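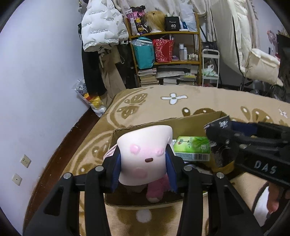

Tuesday, 4:40 pm, bat bench

Second round on the composite bats from the Galtmont softball team. Macario Ayala ran the compression rig, I logged. Started with the Arellano 33-inch, serial ending 603, the one the shortstop says has gone dead near the end cap.

Rolled barrel at 12 positions, same load as last week. Readings flat until position 9, then a clear drop. Tapped it with the dowel and got a dull sound in the same place. No crack under the lamp. Marked the spot with silver pen – do not wipe it off.

Wirken bat next. Even all the way along, 14 hits on the pendulum, no change after. Fine to go back.

Problem with the Skilolar load cell. Zero drifts if the rig sits more than a few minutes between runs. Re-zeroed before each bat, which is slow. Macario thinks it's the connector. Will swap the cable first and repeat the Wirken readings to compare.

Old game balls are too soft for the pendulum now. Need a fresh dozen from the same lot, so hold off on the third bat until they come in.

Rig off, cell unplugged, bats on the top rack.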